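Week 4 handout: comparing grippers in simulation
Lab section, updated February 3, 2022

Continuing from last week. We had the two controllers running (Pace and the Allthorpe one) and got as far as reaching. No grasping yet. Today = grasping, and why the same arm looks good with one gripper and bad with another.

Setup, quickly. Two-arm robot, table, stone blocks, small objects on top of the blocks. Rendered in simulation, everyone loads the same world file so the numbers can be compared. Don't move the blocks. If you moved the blocks, reload.

Two grippers in the comparison:
Flestholm: two fingers, parallel close, slow, gentle. Default force is low.
Grurside: two fingers, faster, stiffer tips. Default force is high, turn it down before you touch anything round.

What counts as a grasp: object leaves the surface, stays between the fingers for the full hold, doesn't rotate past the limit in the config. Touching is not a grasp. Pushing is not a grasp. Last term people counted pushes and the table was a mess.

Run totals from the December batch, both grippers together: 3,281 attempts logged, 3,000 kept after throwing out the ones where the sim clock stalled. Of the kept ones, 1,998 were grasps by the rule above. 589 of the failures were finger hits the block before it reaches the object. Look at that last number again. It is mostly an approach problem, the gripper hardware doesn't come into it much.
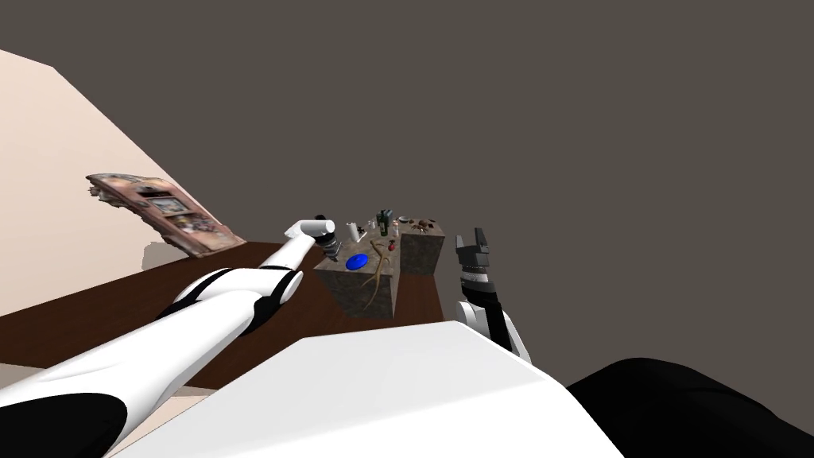
So, approach. Coming straight down works for tall things and fails for flat ones, the tips bottom out on the stone. Coming in at a slant helps with flat things near an edge, but then the forearm is low and you have to check clearence for the elbow too. Pace checks the whole arm. Allthorpe checks only the wrist and fingers unless you set the full-body flag. Set the flag.

Opening width: go wider than you think on the first try, then narrow. Too wide next to a neighbor object = you knock the neighbor over, and that attempt is a fail even if the grasp is fine.

Thin branching shapes. Hard for both grippers. Pick a spot on the main shaft, avoid the forks. Write down which spot, otherwise we can't repeat it.

Camera: tilted views are fine for watching but don't judge height from them. Use the depth readout. Several reports last term said "gripper was above the cup" and the log had it well off to teh side.

For next time:
Run both grippers with both controllers, same seed, same object order.
Change one setting only. Say which.
Hand in the log and half a page. No videos please.
Reading is the Pace manual, the part on contact settings. Skip the install chapter, it's out of date.

Still open: whether tip stiffness or closing speed matters more for Grurside. We start there.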